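Round vs. rectangular table for a small eat-in kitchen?
Home & Furniture > Kitchens and Dining

tealkettle64
OK I need people who have lived with both to weigh in. We moved into a 1950s place in Flinham in April and the kitchen has a little eat-in corner with a window on one side and the basement door on the other. Our old rectangular table fits, technically, but every time somebody goes downstairs the person at that end has to scoot in. My husband wants to keep it because it's paid for. I want a round one so badly!! I've been looking at the Modise pedestal table at the Rudmont outlet and I keep going back to visit it like it's a puppy at the shelter.

There are three of us most nights, plus my in-laws every so often. Talk me into it or out of it.

graveyard_shift_dad
Into it. We went round when the kids were little and I'd never go back. No corners at toddler forehead height, and you can always squeeze in one more chair. The only thing I'd say is get a pedestal and skip the four-leg kind, or somebody always ends up straddling a leg.

plumbbob
Going to disagree with the crowd before it forms. Round tables waste space in a corner. You can't push them against a wall without losing a seat and leaving two weird little triangles of floor that collect crumbs and dog hair. A rectangle tucks in under the window and you pull it out when the in-laws come. Keep the one you have and spend the money on a bench for the window side. Benches slide all the way under.

tealkettle64
My mother-in-law is not climbing over a bench, plumbbob, but I take the point about the triangles. Does anybody have a colored top? The Modise comes in plain oak or a kind of dusty green and I'm scared of getting sick of the green.

oatmeal_and_rain
I'm pro color. Ours is round with a teal-green top, the muted kind, and I worried about the exact same thing. What I like is that it doesn't fight with anything. I've changed the curtains and repainted the walls since we got it and it still looks fine. White shirts, loud mugs, junk mail, whatever ends up on it or around it, it all sort of settles down.
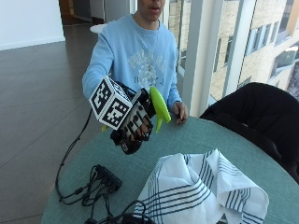

It does show flour, I'll give you that. And toast crumbs look like they're under a spotlight. But I wipe it down at breakfast and again after supper and I'd be doing that with oak too. I'd ask the store what the finish is, though, and whether they sell touch-up paint. A chip in a painted top is going to bug you way more than a ding in wood.

plumbbob
That last part is my whole problem with painted tops. You can sand oak. You can't sand paint, you can only start over.

graveyard_shift_dad
So start over? It's a kitchen table. I've repainted ours 3 times and the worst part was eating on the couch for a weekend.

plumbbob
You and I have very different ideas of a weekend.

minnowbucket
Measure before anybody says another word about color! Cut a circle out of cardboard or an old sheet, put it on the floor where the table would go, put your chairs around it and have somebody sit in each one. Then open the basement door. We skipped this and bought one from Wurker that looked tiny in the showroom and took over our kitchen like a parade float. Sold it to my sister at a loss and I still hear about how much she loves it.

tealkettle64
Ha, ok, doing the sheet thing tonight. Did you go back to rectangular after that?

minnowbucket
Nope, smaller round! Plumbbob isn't wrong about the triangles, but I stuck a plant stand in one and the dog took the other.

oatmeal_and_rain
Seconding the sheet. Also sit at the table in the store for longer than feels polite. With some pedestals the base spreads out so wide that your feet are up on it all through dinner, and if you're short it's kind of nice, but my husband hated it.

tealkettle64
Update - we did the sheet. The smaller size clears the basement door with room to spare, the bigger one hits it. Husband sat in every chair with his arms crossed and then said "huh," and from him that's a yes. He wants oak. I want green. We're driving over to Rudmont to look at both again and he has been told there will be pretzels.

plumbbob
Get the oak.

graveyard_shift_dad
Get the green, and post it when it's in!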